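I've hung wallpaper in four rentals and one very crooked farmhouse, and the question I get most is how to take a busy floral around an inside corner without the flowers going haywire. So grab a cuppa and I'll tell you how I do it.

First thing, don't try to fold a full-width drop into a corner. I did that at our old place in Undau and the far edge leaned so badly it made visitors seasick. Walls are never square! Measure from your last drop to the corner at the top, middle and bottom, take the biggest number and add 7 mm. Cut your strip to that width and keep the offcut, you'll want it in a minute.

Paste the strip, hang it, and work it into the corner with a smoothing brush so the extra wraps onto the next wall. If it puckers, snip the top and bottom where they meet the ceiling and skirting (small snips, go easy).
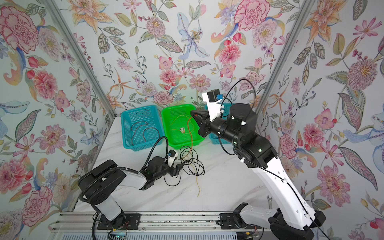
Pale blue-white floral with a white marble-look floor.

Now measure the offcut and mark a plumb line that distance out from the corner on the new wall. Use a proper plumb bob or a level you trust. Hang the offcut to that line, sliding it up or down until the leaves and stems match as closely as they're going to, and let it overlap the little wrapped bit. You'll lose a sliver of pattern. With a dense print I can't find mine a week later, and I know where to look.

Vinyl papers won't stick to themselves with ordinary paste, so run a bead of overlap adhesive down the join. Wipe any ooze off straight away with a damp sponge. Then leave it overnight with the heater off, even in July.

Colour-wise, small flowers on a pale background are much kinder to a beginner than stripes. Stripes in a wonky corner will show you every millimetre.

Comments

Kinga Medve: Did my laundry this way and the corner came up beautifully. Is the overlap meant to face away from the window?

Andor Kovács: Kinga, I put mine so the light doesn't catch the edge. Hard to see it now.

Kinga Medve: Ta, will do that in the hallway.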